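Tamance Robotics Club Handbook
Section 3: Your first pick-up

Welcome back! By now your arm should be bolted down and talking to the laptop, so we can get on to the part everyone joins the club for. 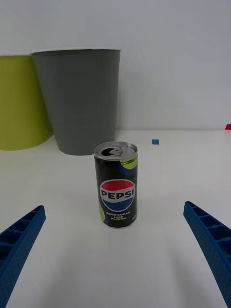 3.1 Before you start

Clear the table of bags, pencils and lunch (we do mean lunch), and wipe it over if it's dusty. Check that both blue fingers are pushed fully home and that neither has a split rib. The ribs are meant to bend, so a little give is perfectly all right.

3.2 Lining up and closing

1. Stand your drinks can upright, between the open fingers, with a good gap on either side.
2. Open the Tikex program and choose Wrist View. You want the can near the middle and a finger coming in from each lower corner.
3. Set the speed to 30. It feels terribly slow, I know, but please leave it there for your first afternoon!
4. Press Close and keep one hand by the stop button. Let go of the key as soon as both fingers touch the can.
5. Raise the arm a little, wait while you count to 3, then lower it and press Open.

Note: If the can slides off to one side, the arm is probably a touch off centre. Nudge it across with the arrow keys and have another go. Most teams need plenty of tries, and that's quite normal.

Caution: Never reach between the fingers while the arm is switched on, even to rescue a toppling can. Empty any can at the sink before you use it, as the motors don't care for fizzy drinks.

3.3 Saving your work

Save each run under your team name. You'll want them again in June, when we start practising for the Montoya Cup.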